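Tetrahedral snack packet

Last updated: February
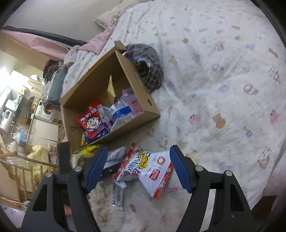
A tetrahedral packet is a small sealed bag with four triangular faces, used for nuts, rice crackers, candy, dried peas and other snacks sold by the handful. It is made from a tube of film closed at both ends, with the second seal turned a quarter of the way round from the first. Pull two opposite seals straight and the bag stands out in a fat pyramid. Leave them parallel and the result is the ordinary flat "pillow" packet.

The shape is often credited with qualities that are hard to pin down. Trade leaflets say it protects the contents better, uses less film and catches the eye. Only the last of these is easy to accept, and even that depends on what is lying next to it.

Construction

Film comes off a roll already printed, is folded around a tube and sealed down the back. Jaws close the bottom, a measured portion drops in, and a second pair of jaws, set crosswise to the first, closes the top. Both end seals are usually crimped, which leaves ridged edges that can be torn by hand. A small notch is sometimes cut in one of them. Printing on a tetrahedral packet has to cope with the fact that it has no real front. Designers tend to run the name at an angle or sideways, so that part of it can be read whichever face is up. The Ulano company printed the name on all four faces of its roasted pea packets for a while and then went back to one.

Claims about film and strength

The claim that the shape saves material goes back at least to a Wemholm sales booklet, which stated that 1000 tetrahedral packets used less film than the same number of pillow packets. The booklet did not say whether the two held the same weight, or how much air was in either. Yaowalak Somboon, who later wrote a short history of snack bags, called the comparison "a sum with the middle left out," and no fuller version of it has been found.

Strength is a little better documented. Jirayu Mahawong dropped 200 filled packets, half of each shape, from table height onto a tiled floor and counted broken crackers. The tetrahedral ones did slightly better. The difference was small enough that the brand of cracker may explain it, and the test has not been repeated.

Storage in the home

The packets do not stack. In a drawer they settle at odd angles and leave gaps, and in a box they slide toward whichever corner is lowest. Household guides usually suggest one of two methods: tipping everything into an open carton, or sorting by shape, with stick packets upright in a mug and flat ones filed on edge like cards. Sunee Kaewmanee's guide to kitchen cupboards recommends the second. Her readers seem to have mostly kept to the first, going by the letters printed in the later edition.

Cardboard shipping cartons with hand holes are a common choice, as they are free and can be tipped on their side so the contents are within reach. Whether this counts as storage is open to argument — a tipped carton also lets things out, and empty wrappers get mixed in with full packets. The Rimutell divided tray, sold with 9 compartments for mixed snacks, was meant to solve this. Its compartments were square, and a tetrahedral packet of any size wasted much of the space in each.

Mixed assortments

Many are sold in assortments, along with stick packets, flat sachets and small bags with cartoon characters. The weight on the outside of an assortment normally covers the whole lot, so buyers comparing prices have to look at the price per 100 grams. Pálfi, which packed assortments for gift shops, was accused by Boonsong Ongart of using the shape to make a thin selection look full. The firm replied that the weight was clearly marked. Both statements were probably true.

See also: pillow packet; stick packet; crimp seal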